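Cutting a poem down — quick version

Paste your draft in, all 70 lines or whatever you've got. Read it out loud once. Don't fix anything yet.

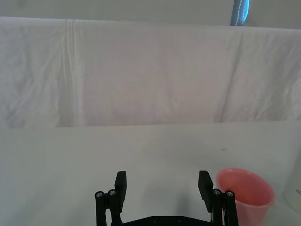 First cut: the opening stanza. Usually just throat clearing. Then go through for colour words, keep one per page. Say you're stuck on "white" — a creased white sheet gives you folds, ridges, a band of pressed creases. Use those, drop the white.

Second cut — line endings. Any line that stops on "the" or "of", move it. Leave it ovrenight if you can.

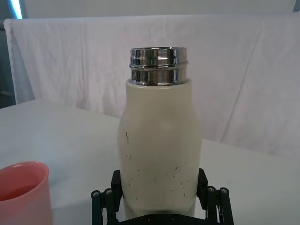
Cream bottle, metal neck. Try it in 12 words.

Last step, read it backwards, bottom line up. Weak ones show. Cut them to.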